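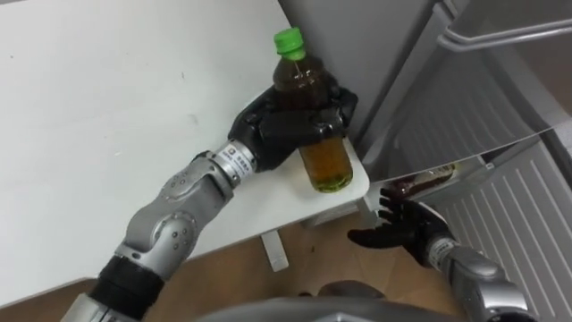 I spent an October afternoon at Litside's open day in Nurusthorpe, mostly to see the Shehu, the home helper they're hoping to rent out for 700 pounds a month (gulp!).

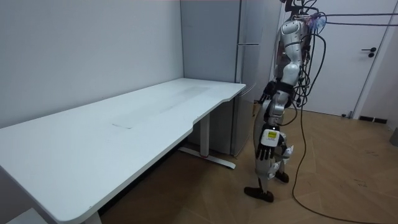
Shinji Uchida, who showed us round, was lovely and let me ask all my daft questions. Mine were mainly about cables, as there's a long black one trailing over the floor and I've got a dog who'd have that in minutes. He says the next version runs on a battery. 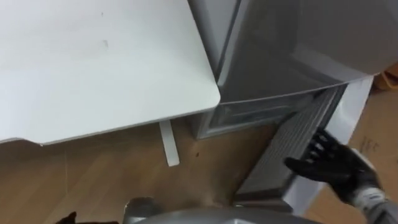 Fingers hooked over the drawer

I'd hire one for my mum tomorrow, if the price came down a bit.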